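From: Mwanahawa Rotich
To: Irketti Home Kitchens list
Date: 15 January 2021
Subject: Re: [irketti] Where do you all keep the long things?

Hello Lajos, and hello everyone else who has been reading along so patiently,

Lajos Bognár wrote:
> We moved into the new place in December and the kitchen has exactly
> two drawers, neither one deep enough or long enough for anything
> useful. My cooking chopsticks, the long spoons and the skewers are all
> standing in a jar next to the stove, and every time I reach for one
> the whole jar goes over. My wife wants it gone. Does anybody here hang
> this sort of thing on the wall, and if so, does it get greasy? I was
> looking at the Medero rail but it wants big hooks and half my things
> have no hole in the handle.
>
> Also, how do you clean the wooden ones? Mine have gone fuzzy.

I know that jar! I had that jar for years, a heavy brown one that came from my aunt, and it still managed to go over about once a week, usually with a lid balanced on top of it. So you have my full sympathy, and your wife does too.

I gave up on hooks for the same reason you did. Most of my wooden things are plain sticks and there is simply nothing to hang them by. I had the Medero rail in the old apartment and I ended up tying loops of string on everything, and then the string got sticky and I was washing string, which is no way to spend an evening. What I like now is a rack with slots, the white plastic kind that goes flat against the wall. The short things drop in and the very long ones can just lie across the top. It isn't elegant, but you can grab what you want with one hand while the other one is busy with the pan, and when it gets grimy you lift it down and put it in the sink with some dish soap.

As for grease, yes, it does get greasy, and anyone who tells you otherwise doesn't fry much. It depends mostly on how far it is from the burners. I would put it off to one side on the tile, near the corner if you have one, and not on the painted part. Paint holds on to grease in a way that tile never does. I wipe my tiles on Sunday with warm water and a drop of vinegar, and the joints get an old toothbrush when I'm feeling ambitious (not often, in this weather).

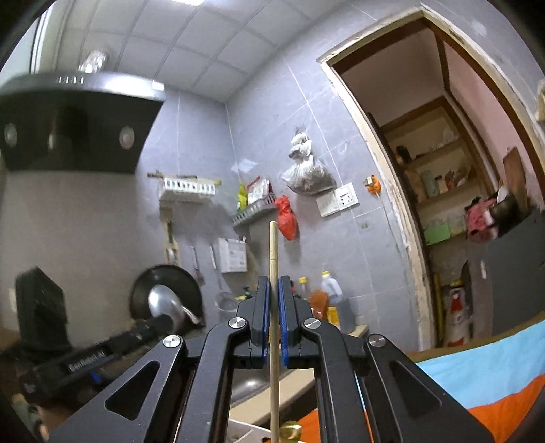 Slotted rack on the tile, left of the corner, with the long utensils lying across the top. Range hood at upper left.

Now, the fuzzy sticks. Mine go fuzzy too if they sit in water, so the first thing is to stop soaking them. Wash them, dry them with a towel, and let them finish drying somewhere with air around them. Then when they're good and dry, rub them down with fine sandpaper, going with the grain. I use 20 minutes or so of radio as my timer and do the whole lot at once. After that a little mineral oil on a rag, leave it overnight, and wipe off whatever hasn't gone in. Some people like the Landeg board cream, and it does smell nice, but I found it left the thin ones slippery and I dropped a dumpling on the dog.

If the end has split, though, let it go. I know it's hard. I had one I'd used since my first kitchen and I kept it far too long -- it makes a very good plant stake now.

One more thing before I forget. Somebody asked last week about the Gadance rack and whether the screws that come with it are any good in tile. I used my own, with proper plugs, and put a bit of masking tape over the spot before drilling so the bit wouldn't wander. Go slowly, and have someone hold the vacuum under it if you can.

Do write back and tell us what you settle on, Lajos, and what happens to the jar.

Warmly,
Mwanahawa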